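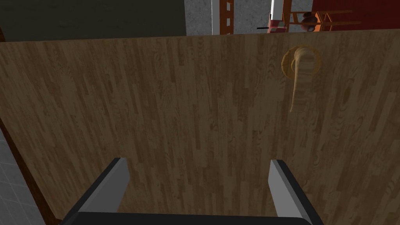
Grarnness: galería de la recogida de demostraciones

Actualizada el 2020-05-05. Textos de Garba Etim.

En enero nos propusimos enseñar a un brazo simulado a tratar con casas: puertas, cajones, muebles, todo lo que una persona abre con el codo mientras habla por teléfono. El método es el de siempre. Alguien se sienta, teleopera el brazo, lo hace bien (o no), y el sistema aprende de lo que ha visto. La parte cara del aprendizaje automático sigue siendo una silla de oficina con alguien encima.

Llevamos 2.782 demostraciones guardadas, repartidas en 21 interiores generados con Moltel, y somos 11 operadores. Los muebles y los herrajes salen del catálogo Amadi, que tiene más tipos de tirador que cualquier ferretería en la que yo haya entrado. El servidor donde va a parar todo se llama Karov y conviene no pedirle nada a la hora de comer.

La página estaba pensada para las visitas del departamento, que suelen preguntar si el robot ya sabe hacer café. No sabe.

Vista desde la pinza

Los dos dedos abiertos, nada entre ellos, y delante un panel de madera a listones con una pieza curva sobre un disco dorado, arriba a la derecha. Render de uno de los interiores de Grarnness.

Para quien teleopera, esta vista es el trabajo entero. Hay otra ventana con el brazo visto desde fuera, muy bonita, que todo el mundo mira el primer día y después tapa con el correo.

Qué cuenta como demostración

Un episodio empieza cuando el operador pulsa el pedal y acaba cuando lo vuelve a pulsar. Entre medias se guardan la vista de la pinza, las posiciones de las articulaciones, la apertura de los dedos y la instrucción en texto. El pedal llegó tras una temporada de usar la barra espaciadora, época de la que conservamos un número notable de episodios consistentes en alguien escribiendo un mensaje.

Las instrucciones se redactan antes de grabar. «Acerca la pinza a la manilla» es una instrucción. «Haz lo de antes pero mejor» también la encontramos en la base de datos, y la quitamos.

Guardamos también los intentos fallidos, etiquetados como tales. Hubo debate. Una parte del equipo sostenía que el sistema solo debía ver cosas bien hechas, y la otra señaló que entonces tendríamos muy pocos datos. Se impuso la segunda por realismo.

Sobre los acercamientos

La mayor parte de un episodio consiste en llegar. El agarre en sí dura poco; lo largo es colocar la muñeca en un ángulo que luego no obligue a deshacerlo todo. Los operadores nuevos van en línea recta hacia el objetivo, con mucha decisión, y descubren al final que el codo del brazo no cabe donde lo han metido. Los veteranos dan un rodeo feo y terminan antes.

Este rodeo feo es lo que queremos que el sistema copie. Durante unas semanas copió otra cosa: la pausa que hacemos todos justo antes de cerrar los dedos, mientras pensamos si de verdad queremos cerrarlos. El modelo llegaba al sitio, se detenía y se quedaba allí, meditando. Recortamos las pausas de los episodios y ahora cierra los dedos con una seguridad que ninguno de nosotros ha tenido nunca.

Sobre las texturas

Moltel cambia los materiales entre un episodio y otro: madera, piedra, baldosa, pintura lisa. Se hace para que el modelo no se aprenda un color de memoria y lo confunda con un objeto. La primera versión del sorteo no tenía límites y podía poner el mismo material al tirador y al cajón, con lo cual el operador trabajaba al tacto en un programa sin tacto. Ahora hay reglas. El sorteo las respeta casi siempre y, cuando no, el operador puede descartar la habitación con la tecla F9 y un comentario. Los comentarios no se publican.

También varían la luz y la posición inicial del brazo. A veces el brazo arranca tan pegado a un mueble que el primer gesto útil es retroceder. Estos episodios salen más largos y en la revisión siempre hay alguien que propone borrarlos. Se quedan.

La revisión

Cada episodio lo mira una persona distinta de la que lo grabó. Se comprueban tres cosas: que la instrucción corresponda a lo que se hizo, que el pedal se pulsara a tiempo y que el brazo no atraviese nada sólido. Lo último ocurre poco, pero cuando ocurre el episodio queda estupendo. Un dedo que cruza un armario como si fuera niebla resuelve la tarea en la mitad de tiempo, y un sistema que aprende por imitación toma nota.

Los desacuerdos entre quien graba y quien revisa van a una lista aparte. La lista es más larga de lo previsto y contiene una discusión sobre qué significa «junto a» que ya ha pasado por dos reuniones. Mi posición es que la pinza estaba junto al tirador. La mantengo.

Instrucciones rápidas para operadores

Ajustar la silla antes de calibrar el mando, en ese orden.
Leer la instrucción completa, también la segunda línea.
Pedal, demostración, pedal.
Si el brazo se enreda, terminar el episodio y marcarlo como fallido. No reiniciar a escondidas.
Un descanso cada hora. El reloj de la sala va adelantado, así que úsese el de la pantalla.
Escribir en el registro el nombre propio y no «yo».

Lo que falta

Faltan cajones. Hay muchas puertas en el conjunto y pocos cajones, por la sencilla razón de que los cajones son un fastidio: hay que tirar recto, y el mando premia a quien tira torcido. Quien quiera grabar cajones encontrará el turno libre, siempre.

Falta además repetir los interiores más estrechos con la versión nueva del controlador. Con la antigua, el brazo temblaba un poco al ir despacio, y el modelo aprendió a temblar – muy fielmente, hay que reconocérselo. De momento esos episodios están apartados en una carpeta de Karov llamada «pulso».

Las peticiones de acceso a los datos se hacen por el formulario interno. Las peticiones de café, en la máquina del pasillo, que funciona con monedas y no aprende.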